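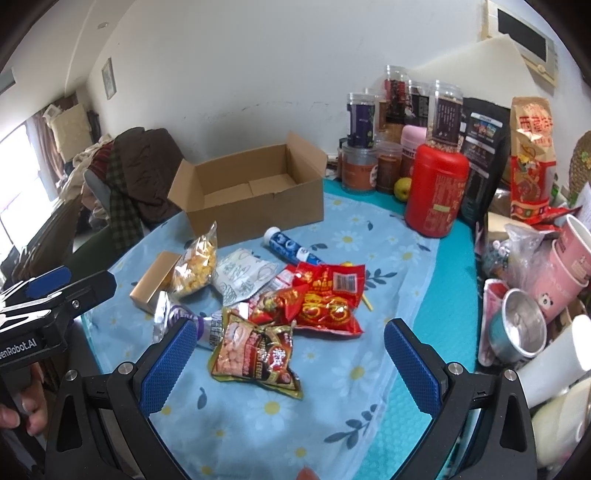
Chapter 7. Packing Mixed Goods

Print this page | E-mail this chapter

Start with the table, not the box. Clear a space, open all the flaps, put everything where you can see it. Snack bags, packets, a tube of something, a jar if you must. Most packing mistakes get made before anything goes in.

Last chapter was single-item cartons. Easy. Now mixed loads, small ones, the kind a family mails out on a Monday. Odd shapes, soft bags, shiny wrappers that slide. The Salinas shop keeps 185 of these on record and we'll use a few later on.

Three terms to know first: fill, brace, void. Fill is what you're sending. Brace is anything stiff enough to hold somthing else up. Void is leftover air. A tube laid on a slant can brace a soft packet. Puffed snacks can't brace anything, keep weight off them.
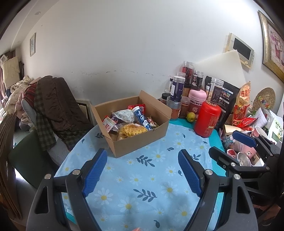
Flat packets go up against the walls, standing. Puffy bags last, or to one side. Check the corners, thats where void hides. Don't tape yet. Close the flaps by hand and press lightly; if they spring back, take one thing out and try again. Box sizes, Uline or any other supplier, are in Table 7.1. The Sudgate exercise starts on the next page, bring a ruler.

Shares 100 | Comments 937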